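Notebook, gripper kit review
1 Aug 2018
Print this page | E-mail this page

Third go at the Mostier hand-held pair, the trial set Plandton sent us. Unit 0147 today plus its partner, on the bed with the bamboo mat, navy shirt only. I like these things more than I thought I would! The trigger pull is still stiff for small hands (I wrote that in February about the older set too) but the yellow fingers close nice and square.
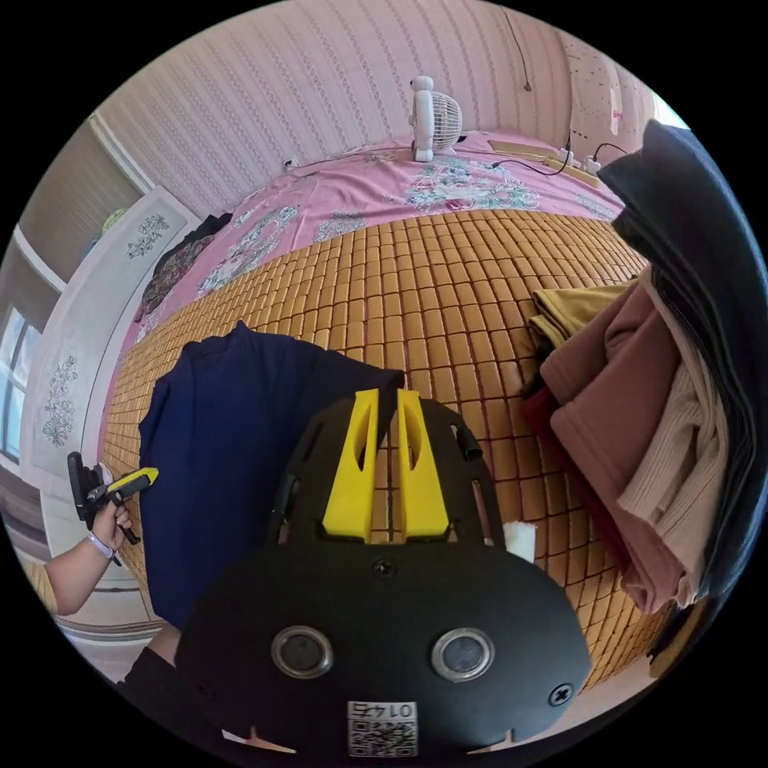

Stisbridge wrote back under my last entry that stiffness wouldn't put them off, it's the price of spare fingers that would, and had I asked whether the 200-cycle swap in the leaflet is a rule or just a suggestion? Good point, I hadn't. Mailed Plandton, no answer yet.

Kit price is 554 for the pair with case and charger. Spare fingers are 60 a set. The leaflet promises up to 400 grasps on a charge and I haven't run one flat yet, so no opinion there.
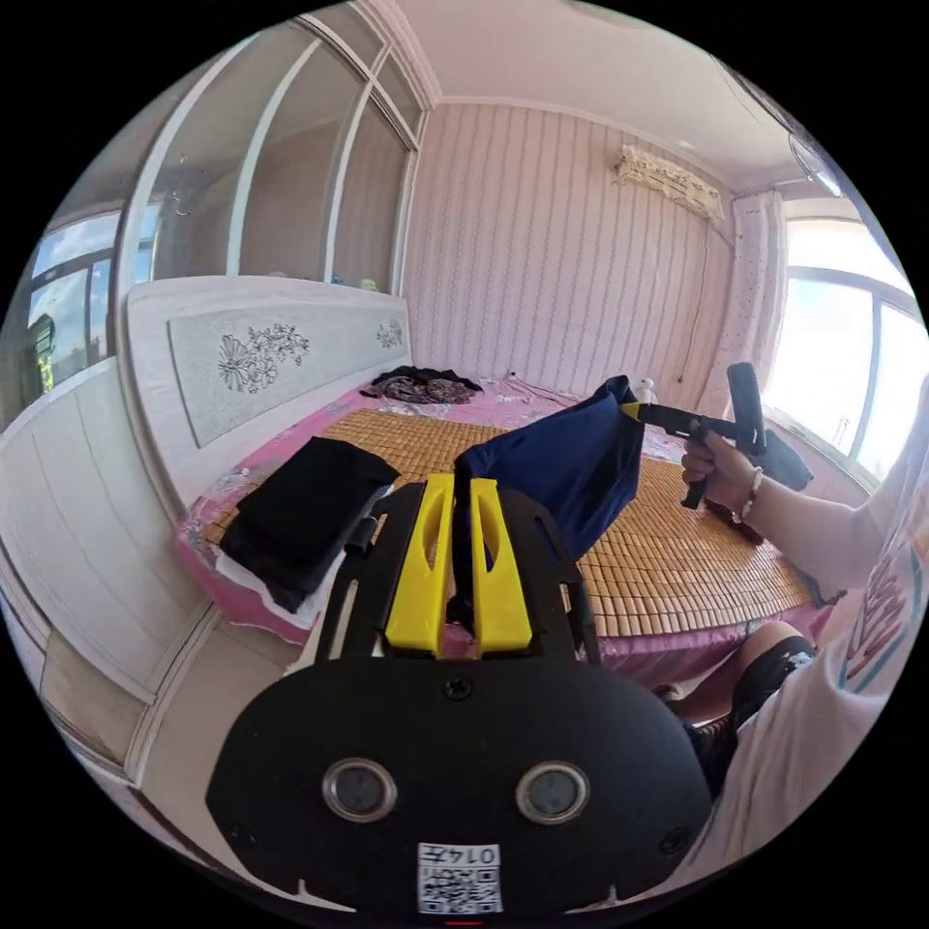
Navy cloth pinched in 0147, other handle on the right.

Thin cotton is where I'd expected trouble and I'm still not sure about it. The tips want a proper fold to bite on, so I go in at a low angle and let the fabric bunch up a little first. My wrist complains if I come in from straight above, so I've quit doing that.

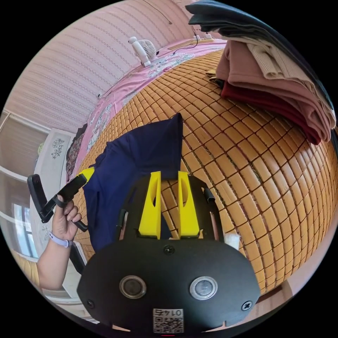 Valdovinos makes the rival kit and I'd like both in the same week before we spend anything. Their fingers are softer, according to the sheet, and a bit wider. What I want to compare is the hold with the cloth off the mat, a corner up in a point and the rest hanging in folds like the navy one, and then the same with the ribbed knit from the pile. Ask for their loaner on the next call, and get a second charger!

Comments (2) | Shares (0)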